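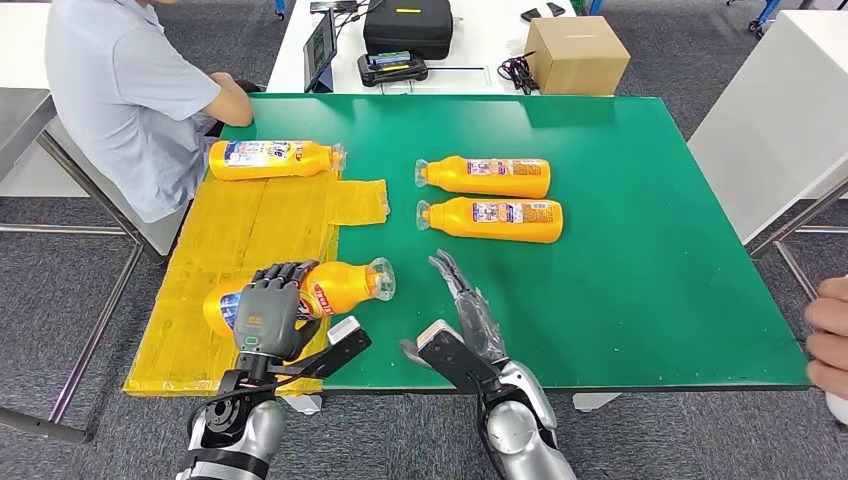
Skallerstead has spent October finding out which robot hand is better at picking up detergent, and the early answer is neither. The Firdale lab ran the multi-jointed Jestia hand against its older two-finger gripper for 423 grasps on bottles laid on their sides. The humanoid hand, wrapping its dark gray fingers over the top of an orange-yellow bottle, dropped 45. The old gripper dropped about as many and cost far less — a detail missing from the slides.

"It's a very expensive way to do laundry," said test lead Tove Briem, who wants another 175 grasps before she picks a side. The next round swaps in the Ellis controller and 5 new bottle shapes. Results are due in November 2019.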